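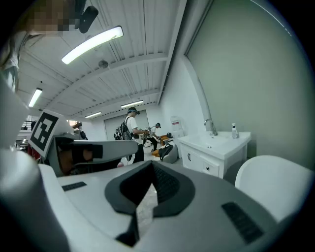
Week 3: Teaching by hand, teaching from a distance

Course notes, Hanan Majali

Last week we wrote a pick-and-place routine line by line, and it fell over as soon as the cup moved a hand's width to the left. This week is my favorite part of the course, so bear with me if the notes run long! We're going to get a robot to do something by showing it.

Three ways to show

Kinesthetic teaching. You take hold of the arm and move it through the task while it records its own joint angles. It's wonderfully direct, and you feel right away when a pose is awkward. The trouble is that your own hands and body end up in the way, and two arms at once is a real struggle for one person.

Teleoperation. You stay back and drive the robot with a leader arm, a joystick or a headset and controllers. Whatever you record is something the robot can do, since it just did it. You pay in speed. Folding a towel takes me 72 seconds through the Kalledstead rig, and I am pretty good at towels.

Hand-held grippers. You carry the gripper yourself and do the job at close to your normal pace, with a camera on the tool looking out at the work. No arm needed, so you can record in a kitchen, a bathroom, a workshop, anywhere you can walk into. People who have never touched a robot get decent at this in an afternoon, and I love watching it happen.

The catch with hand-held tools is that you have to work out where the gripper was. The camera's motion gives you most of it. Printed square markers help too: a camera that sees one, and knows its real size, can work out how far away it is and how it's turned. Put a marker on one gripper and the other gripper's camera can place the two relative to each other whenever the marker is in view. Keep this in mind for Problem 2.

What makes a good demonstration

Start from different places. If every recording starts with your hands in the same spot, the policy learns that spot and very little else.

Don't rush the contact. Most of the reach is easy; the last bit before the fingers close is where the learning is, and a slower approach gives you more samples there.

Leave some recoveries in. If the soap bottle slips and you catch it and carry on, keep the take! A robot that has only seen perfect runs has no idea what to do after a small mistake. Throw out the takes where you stopped to talk or forgot what came next.

Agree on the ending. Hands up and still for a moment, same as every other take.

How much data?

Our Wilby set for the faucet task has 498 demonstrations. We trained on the first half, then on everything, and the bigger jump came from adding a second room. Compare that with the Utevex set, which has 1,000 takes at a single counter. We'll look at both in lab.

For lab

Work in pairs and record until you have 3 clean takes each on the Acuña table. Swap roles, then watch your partner's takes at half speed and write down where they hesitate.

Problem 1. Pick a chore with a sliding drawer. Which of the three methods would you use, and what would it miss?

Problem 2. Your marker is hidden for part of a take. What can you still say about where the two grippers are?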